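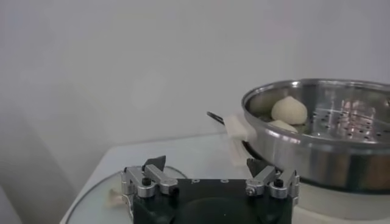
Does the tray lift out while everything's still steaming, Maureen wrote in to ask, or do you have to wait for it all to cool down? Good question, and the reason I've finally sat down and redone this page, as the old one barely mentioned the tray at all.

So yes, it lifts out, but please use tongs or a proper oven glove. I tried it once with a folded tea towel and dropped two perfectly good buns in the sink!

Right then, the Astura steamer. I've been selling it from the Brunddale shop since July and it's the one I use in my own kitchen, so I'm a bit biased. It's a stainless steel pot sitting on a white base, with a perforated steel tray inside and a white plastic handle at the side. You put water in the bottom, the tray goes in, the food goes on the tray and the lid goes on top. I've had bamboo baskets for years and I still love them, but they do go mouldy if you put them away damp (I always put them away damp) and this one just gets a wash and a wipe.

Buns are what most people want it for. I make mine with plain flour, a bit of sugar and fast yeast, and I steam them straight from their second rise. Cut a small square of baking paper for under each one, or brush the tray with oil if you've run out. Leave plenty of space between them – they puff up far more than you'd think, and if they touch they'll tear when you pull them apart. When the time's up, switch off and tip the lid open just a crack for a couple of minutes before you take it off. If you whip it straight off, the tops can wrinkle. They still taste lovely, mind you.

It's good for other things too. I do broccoli in it most nights, and fish on a saucer, and last night's rice with a splash of water over it. Dumplings are fine but put cabbage leaves down first or the bottoms will stick to the holes.

A few grumbles, to be fair to you. The polished steel shows every single fingerprint, so if that sort of thing drives you mad, keep a soft cloth handy. If your water's hard like ours you'll get a chalky ring in the bottom, and a splash of white vinegar left in for an hour shifts it. Don't use a scouring pad on the outside. And the base mustn't go in the washing-up bowl, ever. Damp cloth only, with the plug out.

The details

Name: Astura steamer
Our stock number: 469
Price: £60
Spare tray: stock number 808, sold separately
In the box: pot, tray, lid, base
Guarantee: 3 years, keep your receipt

You can pick one up from me in Brunddale or from the Skikthorpe shop, who usually have the spare trays when I've run out. Bickerstaff do our deliveries and they come on a Monday, so get your order in before the weekend if you'd like it that week. If you're after the bun recipe, ask at the till and I'll pop a copy in the box.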